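Home Shop Classes Journal Contact

Come drink a lot of coffee with me (testers wanted!)

August 4, 2023

14 comments Share Save

So I've been writing the Clokberg newsletter for a while now, mostly grumbling about grinders and telling you which bags to buy at Mercado, and the question I get more than any other is why the same beans taste great in one kitchen and flat in the next. I have theories. I'd rather have notes from real people, so I'm putting together a home tasting group this fall and I need 70 of you.

You don't need a fancy palate! If you've ever taken a sip and thought "hm, that's sour," you're qualified. I'd love a mix of people who weigh everything and people who just scoop and hope.
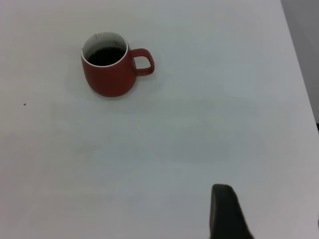
Dark coffee in a red mug.

How it goes: I mail you two bags of beans from a small roaster over in Tolach, plus a card with a few questions on it. You brew one bag the way you always do, and the other one with bottled water I'll tell you to pick up (any grocery store will have it). Drink a cup of each in the morning before you eat anything, write down what you think, and do that for 11 days. Then send me the card. Please don't look up the beans first, and please don't compare answers with your sister if she signs up too. I know some of you will.

I ran a tiny version of this in February with neighbors here in Urkley and it was a blast, though my card was way too long and people quit writing by the second page.

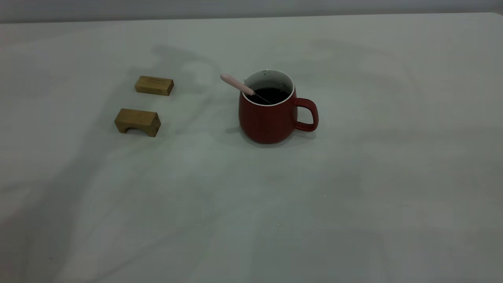 This time the card is one page, front only, and the part about aftertaste is gone, since everybody hated it. If you want to ramble, the back is blank and I'll read every word.

What you get: the beans are yours to finish, I cover postage both ways, and you'll get the full write-up before it goes out to the other 1,591 readers. There's no pay, sorry, I'm one person with a kitchen table and a roll of stamps.

You should be over 18, okay with caffeine, and able to brew at home (drip, press, pour-over, whatever, but no pods this round). If you're pregnant or your doctor has told you to go easy on coffee, please sit this one out and catch me when I do the decaf group.

To join, reply to the newsletter with your mailing address, how you brew, and whether you take milk. Milk people are very welcome, I just need to know which pile your card goes in.

Recent posts
Is your kettle lying to you?
Mercado's house blend, three months later
How I clean a grinder without crying
Reader mail: cold coffee, yes or no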